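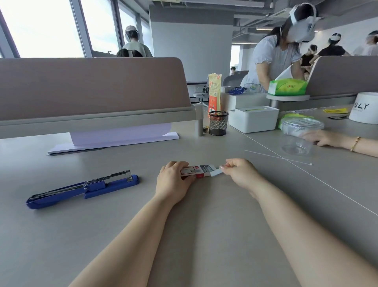
Qui sommes-nous

Tromstead enregistre des gestes de travail pour apprendre des tâches aux robots. Nos clients conçoivent des bras, des mains ou des robots complets ; nous leur fournissons les démonstrations dont leurs modèles ont besoin. La société est installée au premier étage d'un ancien bâtiment de bureaux, que nous avons gardé à peu près tel quel parce que beaucoup de tâches demandées sont des tâches de bureau.

Ce que nous faisons

Notre activité se divise en deux parties.

La première est la démonstration à mains nues. Un opérateur porte un casque léger équipé d'une caméra et exécute la tâche à son poste, avec ses propres mains : ouvrir une boîte d'agrafes, recharger une agrafeuse, ranger des stylos, plier une feuille, enrouler un câble. La caméra voit à peu près ce que verrait un robot dont les capteurs sont placés dans la tête. Plusieurs opérateurs travaillent en même temps dans la même salle, chacun sur sa liste.

La seconde est la téléopération. L'opérateur commande un robot à distance, au moyen de deux manettes ou de deux bras maîtres, et le robot reproduit ses mouvements. Les enregistrements contiennent alors les positions des articulations et l'état des pinces en plus de la vidéo. Ce travail est plus lent et demande une formation plus longue. Il se fait dans une salle séparée, avec un second opérateur à côté de l'arrêt d'urgence.

Un même projet utilise souvent les deux méthodes. Les démonstrations à la main couvrent un grand nombre de situations, la téléopération sert ensuite à adapter le modèle à une machine précise.

Comment se déroule une séance

Chaque tâche est décrite dans une fiche d'une page : objets nécessaires, position de départ, état final attendu, durée maximale. L'opérateur lit la fiche, prépare son bureau et lance l'enregistrement. Les mains doivent rester dans le champ de la caméra. On ne cherche pas à aller vite et on ne recommence pas une prise pour une petite hésitation. Un rabat qui résiste ou une agrafe qui tombe font partie des données utiles, à condition que la tâche soit menée jusqu'au bout.

Les bureaux ne sont pas vidés entre deux prises. Nous laissons les mouchoirs, les pots à crayons, les sachets et les câbles, et nous changeons leur disposition plusieurs fois par jour. Un robot entraîné sur des tables nues se débrouille mal dans un vrai bureau.

Les séances durent au maximum une heure, suivies d'une pause obligatoire sans casque. Les opérateurs sont salariés. Ils sont payés au temps de travail et jamais au nombre de prises.

Relecture et annotation

Toutes les prises sont relues par une personne qui n'a pas participé à la séance. Elle marque le début et la fin de chaque geste, note la main utilisée et écarte les enregistrements inexploitables. Le visage des personnes visibles à l'arrière-plan est flouté avant livraison, de même que les documents lisibles posés sur les bureaux. Toute personne présente dans la salle a signé une autorisation et peut la retirer.

Quelques repères

L'entreprise a commencé avec cinq opérateurs et une seule tâche, le rangement d'un tiroir. Notre catalogue compte aujourd'hui environ 600 tâches. Le dernier jeu livré, Ridar, réunit 3173 démonstrations consacrées aux fournitures de bureau et aux petits emballages. Il a été réalisé en 14 semaines et sa livraison s'est achevée en mai.

Nous travaillons avec deux partenaires réguliers. Berrada fabrique les casques et assure leur entretien. Vallance met à notre disposition les bras utilisés en téléopération et contrôle leur calibrage.

Travailler avec nous

Pour un nouveau projet, envoyez-nous la liste des tâches, une description de votre robot et, si possible, des photos du lieu où il sera utilisé. Nous proposons toujours une courte série d'essai avant de fixer un volume. Elle permet de corriger les fiches et de vérifier que le format des fichiers convient à votre équipe.

Nous recrutons des opérateurs plusieurs fois par an. Aucune connaissance en robotique n'est demandée. Il faut savoir suivre une consigne écrite et supporter le port du casque ; un essai est prévu lors de l'entretien. Les gauchers sont les bienvenus, ils manquent dans presque tous nos jeux de données.

Les demandes de visite se font par le formulaire de contact. Les visiteurs signent la même autorisation que le personnel.

Page mise à jour le 11/17/22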